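## Section 4. Setting Up the Snack Counter

Read Section 3 (power, lighting and counter leveling) before you start. The counter should be wiped down and in its final position. Moving it after the stand is loaded means doing the work over.

### 4.1 What you need

- Florska clear step stand, with its joining clips
- Merkell counter tray
- Fillness label printer and one roll of labels (2000 labels to the roll)
- Microfiber cloth
- Mild dish soap and lukewarm water
- Step card for your counter size (inside the back cover of this guide)
- Sandwiches, candy and boxed items for the first fill

Keep the candy in its shipping cartons until step 4.3 is finished. Sandwiches stay in the cooler until step 4.5.

### 4.2 Cleaning the stand

1. Peel the protective film from both faces of each panel. Start at a corner and pull slowly. If the film tears, lift the rest with a fingernail.
2. Wash each panel with soap and lukewarm water.
3. Rinse.
4. Dry with the microfiber cloth, using light pressure.

**Caution:** Do not use glass cleaner, alcohol wipes or paper towels on clear acrylic. Alcohol can craze the plastic along the folds, and paper towels leave fine scratches that show up under counter lights.

**Note:** Small chips of film sometimes stay in the folds. They lift out with a strip of tape.

### 4.3 Placing the stand and tray

1. Put the stand on the counter with the lowest tier facing the customer.
2. Press the sections together at the joints until the clips click. Run a finger along each joint. If you feel a ridge, take the sections apart and press them together again.
3. Push down gently on the near corner. The stand should not rock.
4. Put the tray to one side of the stand. Leave enough counter between them to set down a hand basket.
5. Check that the drawer under the counter opens all the way.

The stand may sit square to the counter edge or at an angle. On a narrow counter, an angle gives the cashier more room on the register side. Whichever you pick, keep the back end of the stand at least 18 inches from the edge of a heat lamp.

**Caution:** Do not lift a loaded stand. The joints hold the sections in line but are not made to carry weight from above or below. Unload it first.

### 4.4 Checking sandwiches before they go out

Check each sandwich when you take it out of the delivery crate, and again if it has been moved from one shelf to another. The second check is short and takes a few seconds per sandwich.

1. Turn the sandwich so that the cut side faces you. The filling should reach the cut side from top to bottom.
2. Look at the bread where it meets the filling. Gray or see-through patches mean the filling has soaked in. Set these aside.
3. Look at the wrap. It should be closed along the seam with no holes. Wrinkles are fine.
4. Stand it up. A sandwich that folds in the middle goes at the back of the cooler shelf where it can lean.
5. Read the date label. If there isn't one, do not guess. Put the sandwich aside and tell the shift lead.

Color matters more than most people expect when there are several kinds in the case. Customers read the cut side before they read the label. A green layer and an orange-red layer next to white bread can be told apart from across the aisle, so give that side to the front. 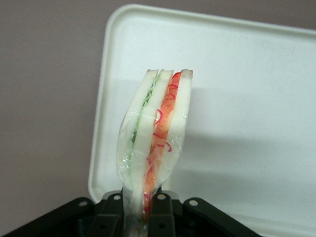

Guilan Pan disagrees with part of step 4 and asked for the disagreement to go in this edition: a triple-slice sandwich should never be leaned at all, even against the back wall, and if it won't stand up by itself it should lie flat on the long side with the cut side still to the front. Stores that have the deep cooler shelf can follow that method. Stores with the shallow shelf don't have the room to lay them flat and should keep to step 4 as written.

Whichever method you use, handle sandwiches low on the wrap or by the gathered end if there is one. Squeezing at the top pushes filling out of the cut side, where it smears on the inside of the wrap and can't be cleaned off.

**Caution:** The sandwich fillings vary by delivery, and the look of a filling does not tell you what is in it. Go by the ingredient label for allergens. If a customer asks and the label is missing or can't be read, the sandwich may not be sold.

### 4.5 Filling the sandwich case

1. Set the case thermostat according to the plate inside the door. Wait until the display has been steady for half an hour.
2. Load from the back. Oldest date goes to the front.
3. Keep one kind to a row. If a row is short, leave it short. Do not finish it with a different kind.
4. Leave a finger's width between rows for air.
5. Close the door and check the seal along the bottom, where crumbs collect.

**Note:** Sandwiches don't go on the clear step stand during normal service. The stand is for shelf-stable goods.

### 4.6 Labels

The Fillness printer is shipped without a roll installed.

1. Open the lid and drop the roll in with the labels facing up.
2. Pull the first few labels through the slot and close the lid.
3. Hold FEED until one blank label comes out.
4. Print a test label. If the text is off center, press FEED twice and print again.

Labels for wrapped sandwiches go on the flat back of the wrap, clear of the cut side. Labels for candy go on the shelf strip. Don't put labels on candy wrappers or directly on the acrylic. The adhesive comes off acrylic with soap and patience, but it takes a long time and the stand has to be emptied.

If the printer stops with a steady red light, it is out of labels or thinks it is. Open and close the lid once before you change the roll.

### 4.7 Filling the step stand

Bars go on one tier and boxes on another. Mixing the two on a tier makes the boxes slide when somebody takes a bar.

1. Open one carton at a time.
2. Place the first bar with the name facing up and the long side following the length of the tier.
3. Place the next bar behind it, leaving a gap.
4. Put boxed items on the tier beside the bars, flat side down.
5. Step back to the customer side of the counter and look at the stand from standing height.

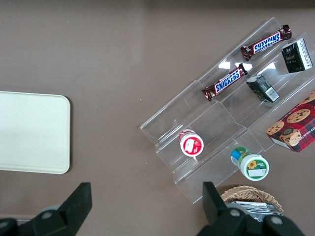 Spacing is the part that new staff most often want to change. A full tier looks generous for the first hour, then turns ragged as bars are taken from the middle, and the rest get pushed up on each other's crimped ends. Start the tier with open space in it. The two Snickers bars have bare plastic between them and both names face up, and a customer can pick up either one without touching the other. The small black boxes get the tier next door. When a bar is sold, slide the remaining one to the near end and refill from behind.

The Yin layout, which a few of the older stores still use, puts the boxes at the front and the bars in back. It works on a stand that faces the door. On a side counter, use the layout above.

**Note on glare:** Clear acrylic picks up ceiling lights. If a bright patch lands on a product name when you look from the customer side, turn the stand a little and look again. You won't get rid of every reflection. Moving the light is a job for the electrician, and in most stores it isn't worth the call.

### 4.8 Using the tray

The counter tray is for change, receipts and anything the customer needs to put down for a moment. It is not a display surface. Don't store candy on it between refills.

Empty it at closing and wipe the rim. The rim is low, and coins roll over it if they are dropped from any height. Set them down flat.

### 4.9 Daily care

**Opening**

- Check dates in the sandwich case.
- Wipe the tiers with a dry microfiber cloth. Lift the goods off; don't wipe around them.
- Front the bars and boxes.

**Mid-shift, 2 p.m.**

- Pull any sandwich with a split wrap or a wet cut side.
- Refill the step stand if a tier is bare.
- Press down on the near corner of the stand. If it rocks, check the joints as in 4.3.

**Closing**

- Take the bars and boxes off the stand and put them in the drawer.
- Wash the stand if anything sticky has been spilled on it. Otherwise a dry wipe will do.
- Turn off the counter lights.

In November and through the winter, stores with a door heater should move the candy to the far side of the stand before the heater goes on. Chocolate that has softened and set again gets a pale bloom. It is safe to eat, but customers bring it back.

### 4.10 Replacement parts

Joining clips, end panels and tray feet can be ordered from Florska and Merkell with the form in Section 9. Give the number molded into the underside of the part. If the number has worn off, measure the long edge and write that on the form in its place.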